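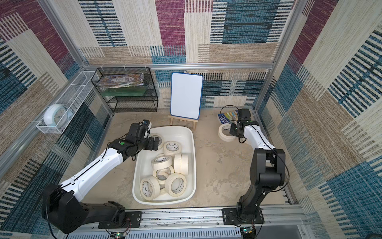
Two robot arms at work over a tub of masking tape rolls.

When Stulon moved its server monitoring off three separate tools and onto one, the operations team had 3798 active alert rules to deal with. Most had been written by people who had since left.

"We didn't know what half of them were for," says the company's operations lead, who asked to be identified by role only. "You'd open one and the comment field would say 'temp fix, see ticket', and the ticket system was gone as well."

The team picked Clalard, a monitoring platform it had already trialled at its Fasach data centre. The original plan was to import every rule as it stood and tidy up later. That lasted two weeks.

"The on-call phone went off 17 times in one night. None of it needed a person. A disk on a test box hit 80 per cent, cleared, hit it again. We stopped the import the next morning."

They started over with templates grouped by server role. Each group got a short list of checks, and an owner had to sign off on anything extra. Old rules stayed switched off unless someone could say what action they led to.

The database group took longest. Its thresholds had been tuned by hand over years and the staff were wary of losing them – with good reason, the lead says. "They were right about the replication lag settings. We'd set ours too loose and had to go back."

Kandasamy, the contractor brought in for the migration, wrote the scripts that compare live settings against the templates. They run every 30 minutes and report differences without changing anything.

"I wanted automatic correction. They talked me out of it until we trusted the templates. We're still not there for the network gear."

The old consoles are due to be switched off in October. Storage arrays at the second site have yet to be moved.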